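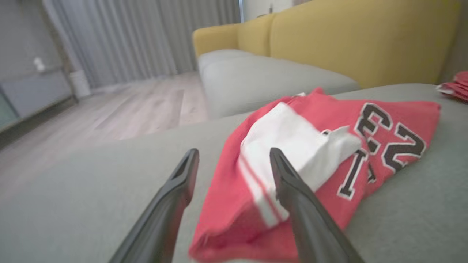
4 min read

Went to the Millix open day on 12th September. They work on robots that pick up and put away clothes in ordinary homes. I took notes on my phone and I'm posting them here in order, with some gaps.

The place is on the Hjaltested side of town, second building past the tire shop. The sign on the door still has the previous company's name on it. Parking is behind the building and you have to walk all the way back to the front to get in.

You sign in, get a paper badge, and wait by the coffee. They take groups in when the last group comes out. My wait was 26 minutes. The website said walk right in.

First stop is a talk. A woman from the software side went through what they're trying to do: get a robot to clear the laundry off the furniture in a room it hasn't seen before. She said folding gets all the attention and picking up is where most of their time goes.

Her reasoning was that a shirt on a table in a lab is always more or less where you put it. A shirt on a couch is half under another shirt, or down between the cushions, or the same color as the couch.

Then the demo room, set up like a living room. Gray sofa with mustard-yellow back cushions, long gray curtains, light wood floor. I'd been expecting a factory cell with a fence around it. You stand behind a line of tape.

The job while I was in there was basketball jerseys. One red one with a 23 on it was bunched up on the seat. The robot comes in over the sofa with two black fingers, closes on a fold, lifts, and takes the thing to a bin by the door.

It's slow. I'd say a person does the same job in a quarter of the time, and they didn't argue with that when somebody brought it up.

First try on the 23 it got a pinch of cloth, lifted, and the jersey slid out. It went back and took a thicker bunch the second time and carried it over. The people in my group clapped, which I thought was a bit much for one shirt.

I asked why jerseys. The engineer running the demo said the fabric is slippery and the printed numbers are stiffer than the rest, so the same shirt behaves two ways depending on where you grab it. T-shirts were last year.

They have a screen off to the side with the view from the wrist camera, so you're looking down past the fingers at whatever it's about to grab. I spent more time on the screen than on the robot. You can see how little it has to go on when it gets close.

Someone asked about missed picks. The answer was that they do up to 800 picks on a full day, and every miss gets saved and looked at. They wouldn't give a success rate. They said it changes too much with the clothes and the room for one number to mean anything. Could be true. I would still like the number.

Second room was the older arm, called the Prekudton. It's bolted to a bench and it was switched off. They used it for towels. A kid asked if it could be turned on and was told no, the controller is out for repair.

Next to it there's a table of gripper fingers from earlier versions that you can pick up. Wide ones, hooked ones, one pair with rubber pads that had gone sticky. I liked this table. It shows you the work better than the slides did.

The wide ones were good on towels and hopeless on anything lying flat, because they couldn't get under an edge. Narrower tips fixed that and then snagged on knits. They've gone back and forth on it a few times.

There was also a short pitch from Skendier, who are doing the mobile base. It was mostly about doorsills and rugs. Their base wasn't there to look at, only a poster of it.

Questions at the end. Price: no answer. When: no answer, except that they want it running in 33 homes as a trial before they talk about selling anything. What about pets: it stops if something moves in its path. What about socks: "Socks are hard."

One man wanted to know if it empties pockets. It doesn't. They suggested you do that yourself, same as now.

A couple of practical things if you're thinking of going. The demo room is warm with a group in it. There are only four chairs — ask for one if you need it. Kids are fine but the tape line is enforced.

They'll do another open day in December, capped at 200 people, and sign-up is through their site. I'd go for the finger table and the wrist screen. You can skip the first ten minutes of the talk, it's the same as the video they have up.

If you were in a later group and they had the Prekudton running, reply and let me know how it did.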